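Linen cupboard at Parry House finally gets its doors back

27/07/2023

I have walked past the big cupboard on the second floor of Parry House more times than I can count, and for most of this year it had no doors at all — just a bedsheet pinned across the front and a note asking people to please not lean on it. So I was pretty happy to get a call from Noreen Horgan telling me the doors were up and I should come over and see them.

Parry House, for anyone new to the neighborhood, is the guest house on Jendetti Street where families stay when they have somebody in the hospital across the road. There are 20 bedrooms and one cupboard for all the bedding, which tells you how hard that cupboard works. Noreen runs the place and has a lot to say about pillowcases.

The old doors came off in the winter after a hinge tore out and took a chunk of the side panel with it. Johannes Jacobs, the carpenter from two streets over, looked at the damage and said he could patch it, but he'd be back doing it again before long. They decided to wait and do the whole front properly. The new doors are plain white with a pair of short silver handles right in the middle, one on each side of the gap, so you can take hold of both and pull the whole thing open in one go. I tried it. Then I tried it again!

The handles were the big argument, apparently. Noreen wanted knobs. Lindiwe Sibiya, who does most of the laundry and is in and out of there all day, wanted something she could hook with two fingers while holding a stack of towels on her hip. Lindiwe won, and I think she was right (sorry, Noreen).

The bill for the doors, the repair and the paint came to $1,202, and most of that was raised at the bake sale in front of the library. I bought a lemon loaf there and ate it in the car, so I feel I did my part. The rest came out of the house's repair money.
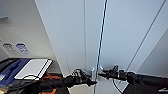
The new doors and their silver handles at Parry House.

Inside, the shelves have been moved around too. Sheets are at chest height now, towels underneath, and the spare blankets have gone up top with a step stool to reach them. Reshma Mokoena spent an afternoon writing labels for every shelf, and she'd like everybody to know that a fitted queen doesn't go on the twin shelf even if it's folded small. There were 35 pillowcases without a partner when she got to the bottom of the pile. They've been washed and are going to the animal shelter.

There's still a bit to do. Johannes wants to come back and look at how the doors hang once the weather turns, and the hallway wall could use a coat of paint to go with them. Noreen is also after more twin sheets in good shape, any color, and bath towels if you have them. You can drop them at the front desk any morning before noon — ring the bell twice, the first one doesn't always carry to the kitchen.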